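Tidying Up with an Arm: Notes for the Winter Project Course
Handout 2, the Counter Task
Styliani Vasilakis
Posted 2018-01-02

Welcome back, everyone, and I hope you all slept more than I did over the break! These notes pick up where the first handout stopped, so if the words "home position" and "approach point" mean nothing to you yet, please go back and read that one first (it's short, I promise, and it has the wiring sketch that people keep emailing me for).

The task for the first half of the course is the one we call Girow. Your team gets the arm, a stretch of kitchen-style counter, a handful of ordinary desk things, and a drawer. By the end of your run the things should be in the drawer and the arm should be back home with its fingers open. It sounds like five minutes of work for a person, and it is, and that's why I like it so much as a teaching task. You already know how to do it with your own hand, so you can spend your whole attention on how to tell somebody else's hand to do it.

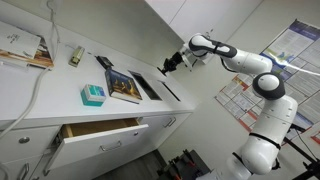

Figure 1. The arm over the counter, gripper open, with one drawer pulled out.

Start with the reach. Before you pick up anything at all, drive the arm slowly to both ends of your stretch of counter and write down the joint angles at each stop. Most teams skip this and then find out late in the evening that the elbow wants to be exactly where the wall cabinets are. The arm doesn't know about cabinets unless you put them in the model, and last August I had a very bright group who modeled every item on the counter beautifully and left out the cabinets completely. Keep your speed at 12 percent or lower until I have signed your sheet.

Next, think about shape. Go through your items one by one and decide where the fingers should land. A small box is friendly: it has flat sides and it will forgive you if you come in a little crooked. A book lying flat is much less friendly, and you may want to slide it toward an edge before you try to lift it. A stapler has a front, a back, and a hinge, and you should settle on one of these and stay with it. Write your choice down along with your reason, even if the reason is "we guessed." I do read those.

Then come the thin things. Pens are where I expect you to spend most of your time, so let me go on about them a bit. You will be tempted to close the fingers until they stop and call it done. Please log the finger opening after every grasp and compare it with the width of the pen you measured by hand. If the two numbers disagree, the pen is sitting at an angle, or it has gone in too deep, or you've got hold of air.

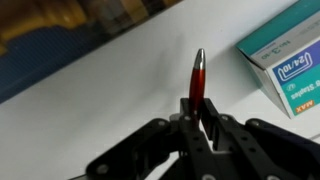 Once you trust the width number, move on to the lift. Raise the arm a little, pause, read the opening again, and only then travel to the drawer. The pause feels silly, I know, but it gives your program a fair chance to notice a slip before you've carried nothing all the way across the counter and carefully let go of it.

What to hand in: your joint angle sheet, your item table, and the grasp log with at least 72 attempts in it. Failed attempts count, and I'd much rather see them than a suspiciously clean page. Teams may have up to 6 people. The Notora scheduling page is open for bench time, so please book early and please cancel if you can't come.

Next handout: opening the drawer with the arm instead of by hand, and what to do about handles.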